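News > Business > Manufacturing

Flondeck sets aside money for second robot bench

July 22, 2025

Flondeck will add a second robot arm to its training and test room this fall, the company said Tuesday, after putting off the purchase twice to see how much use the first one got.

The assembly firm, which has 80 employees, builds small sorting and packing lines for other manufacturers. It has budgeted $264,000 for the project over two years. That covers the arm, a matching pegboard table, a safety scanner, installation and a service contract. Spare parts are paid for out of the regular maintenance budget.

Three suppliers were asked for quotes in the spring. Tadari came in lowest on the arm alone, but its price left out the controller software, which is billed per seat each year. Kuvitz quoted a higher figure with the software included and a shorter delivery time. A third bid, from Väisänen, was for a larger arm than the company had asked for and would have meant new wiring along one wall of the room.

Flondeck chose Kuvitz. The order includes 15 days of on-site setup and training, to be used in blocks. Delivery is expected in November, with the first work on the new bench planned before the end of the year.

The company said the table was the part of the plan that changed most. An early version of the budget called for a fixed steel frame. Staff asked for perforated tops like the one already in the room, so that boards and fixtures can be bolted down, taken off and put back in the same holes. The switch cut around $50 a square foot from the estimate — money that was moved to the scanner.

Tooling is still undecided. The budget has one line for end-of-arm tools and no list behind it. Department leads have until the end of August to send in requests, and anything that comes in later will be held for next year.

Work on the current bench will go on while the new one is installed. Most of it is tabletop practice with small colored blocks on a wooden board, used to try out programs before they are run with customer parts. The blocks come in simple shapes such as cubes, cylinders and stars and cost very little to replace. A set of customer sample parts can take weeks to get.

The old arm stays in service. Its warranty runs out next spring, and the company has not said whether it will pay to extend it. Both benches will be open to the night shift, which has had no regular time in the room up to now.
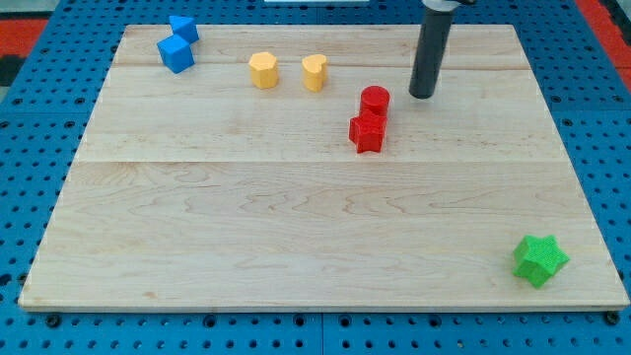
Also in Manufacturing

Packaging plant delays conveyor upgrade to next year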